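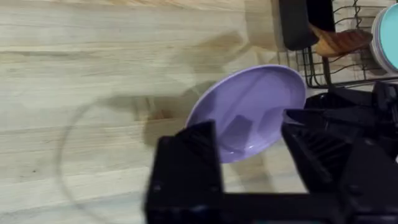 Un plato lila sostenido en alto sobre la encimera de madera clara.

Visita a la jornada de puertas abiertas de Skitura, febrero de 2025

Llevaba tiempo queriendo acercarme a Murberg, y al final fue una cocina lo que me hizo coger el tren. Skitura, el taller que diseña y monta cocinas pequeñas para pisos de alquiler, abría sus puertas un par de tardes y una compañera del curso de encuadernación me pasó el cartel (¡gracias otra vez!). Yo no tengo pensado cambiar la cocina, ni falta que me hace, pero me encanta ver cómo resuelven otros lo mismo que yo llevo años resolviendo mal: dónde se dejan los platos recién lavados, dónde va el cuchillo del pan, en qué rincón se pela una patata sin tirar el aceite.

El taller queda en la calle Burkberg, a unos 12 minutos a pie de la estación, cuesta arriba, así que conviene ir con calma. Nos recibió Ilse Wuyts con café y un bizcocho de limón bastante contundente, y nos dejó dar vueltas antes de empezar a contar nada. Me pareció un acierto, porque cada cual se fue a lo suyo: una pareja se puso a abrir y cerrar cajones, un señor sacó el metro, y yo me planté delante de la encimera y ya casi no me moví.

Es de madera muy clara, con la veta larga y alguna que otra zona más oscura con nudos, de esas que apetece tocar. En casa tengo una superficie blanca brillante en la que cada miga parece una acusación, y aquí pensé que las migas tendrían por fin un sitio donde descansar. Ilse nos explicó que el tablero de esa cocina mide 178 centímetros de largo, que ellos lo repasan con aceite cada noviembre y que lo único que piden a cambio es no dejar cosas mojadas encima durante horas. Alguien preguntó por las manchas de vino y ella se rió y dijo que para eso estaba la lija fina. El modelo se llama Þórarinsdóttir, por cierto, y tuvo que deletreárnoslo dos veces.

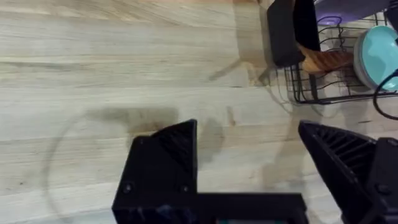 Lo que más me gustó, y mira que es una tontería, fue el escurreplatos. Es de alambre negro, sencillísimo, y tenía puestos unos platos redondos de color verde azulado que quedaban preciosos junto a la madera, con algo de vajilla lavanda por detrás y un utensilio de madera atravesado. Yo siempre he escondido el mío debajo del fregadero cuando viene gente, con el consiguiente charco, y salí convencida de que lo que necesito es una vajilla de la que no me avergüence. Verde y lila juntos, quién me lo iba a decir a mí, que llevo toda la vida comprando platos blancos porque «pegan con todo».

Luego pasamos a la mesa grande y hablamos de precios. La encimera sola, sin montaje, sale por 375 euros en esa medida, y el montaje depende del estado de la pared y del fregadero que ya tengas. No la encargué, aunque me traje una muestra de madera en el bolsillo y la tengo ahora mismo al lado del teclado. También pregunté por la vajilla, claro, pero esa no la venden ellos, y me quedé con las ganas.

Si os animáis a ir en la próxima convocatoria, llevad apuntadas las medidas de vuestra cocina, con el hueco de la ventana incluido, porque las consultas se atienden allí mismo y yo me quedé a medias por no saber cuánto hay de mi grifo a la pared. La entrada es gratuita y basta con avisar por correo el día antes. Y guardad sitio para el bizcocho, que yo repetí.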